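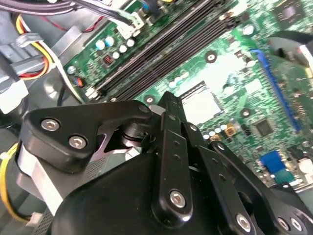 4. The chore: swapping memory in an old desktop

4.1 Why this one

When I tell people what I work on, they ask if the robot can do the dishes yet. It can't, and I've stopped apologizing for that. What I wanted to know for this paper was narrower. Could an arm do the sort of job that a repair shop hands to whoever started last week? Dayana Carhuamaca, who spent years at the bench in a shop in Dolturville before she joined us, gave me a list of those jobs, and memory swaps were near the top. You open the latches, pull the old module, line up the new one, push until it clicks. She can do it while talking on the phone. I timed myself and I was a lot slower (and I dropped one).

I like the task because it looks easy and has a nasty end. Getting to the slots is ordinary motion planning, with a lot of cables to stay clear of. Getting hold of a thin module without bending anything is harder. Then comes the push, and that's where our earlier controller, Drasora, used to give up. A module that is slightly crooked feels almost the same through the wrist as one that is going in properly, and you only find out which you had when you try to close the latch.

4.2 Setup

We kept the bench close to what a shop would have. The tower lies on its side with the cover off, and the power supply, the drive cage and all the cabling stay where they were. Kamil Tichý wanted to strip the case down to the bare board, as Smits and others have done, and I said no – a customer's machine doesn't arrive stripped. We did give the robot one bit of help, a printed fixture next to the case, so that a module can be set down in a known spot and picked up again from there (Figure 1).
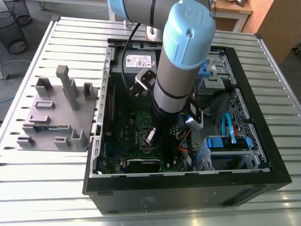

Figure 1. The workspace. The arm reaches into the open tower, with its gripper above the CPU socket area; the gray fixture to the left of the case holds a green memory module.

We ran 139 trials in March 2025, all on 2 machines. A trial counted as a success only if the latches closed and the computer booted afterward. Sabina Holub checked every boot herself, and she was stricter than I would have been.

4.3 What went wrong

Of those trials, 27 ended with the module seated at one end and sticking up at the other. A person fixes this with a thumb and hardly notices. Our arm has to let go, back out, look again and come in at a new angle, and sometimes a cable has moved into the way by then. Oldřich Šimko wrote a rocking motion for the last few millimeters which helped on one machine and did very little on the other. I still don't fully know why. We pick that up again in Section 5, along with the Staltard force traces.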